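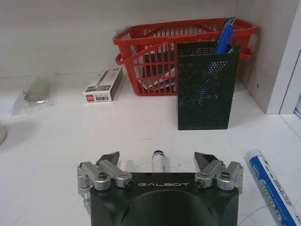 Ots Night Guard, Flendcombe Dental Supplies

Most night guards sold over the counter promise to stop you grinding your teeth. We've stocked enough of them to doubt it. A guard puts something softer than enamel between your upper and lower teeth, and that's about as far as we'd go in defending any of them, the Ots included.

The maker, Rornarach, says the Ots "retrains the jaw" after six weeks of wear. We asked for the study behind that and were sent a brochure. Treat it as a cushion and you won't be disappointed.

What you get
2 guards, upper arch only
Vented plastic case
Fitting instructions (the print is tiny, so use the larger version on our downloads page)

Thickness: 2 mm at the molars
Minimum age: 16
Colour: clear
Moulding: hot water, can be reshaped once

The second reshaping mentioned on the box didn't go well when we tried it. The edges thinned out and one side curled. Trim a little at a time with nail scissors and leave the gums clear.

Not suitable over braces, loose crowns or partial dentures. If you wake with a sore jaw most mornings, see a dentist before spending money here. A custom guard costs a good deal more, but it's made from an impression of your own mouth and should fit accordingly.

Cleaning
Cool water and a soft brush. Clememia tablets are sold as the matching cleaner, though any denture tablet labelled for soft plastics ought to do. Whitening toothpaste will scratch the surface.

Returns
Unopened packs only. Once the seal is broken we can't take it back, whatever the "comfort guarantee" sticker implies. That offer is Rornarach's and claims go to them.

Item 176. Usually ships from our warehouse in 2 business days.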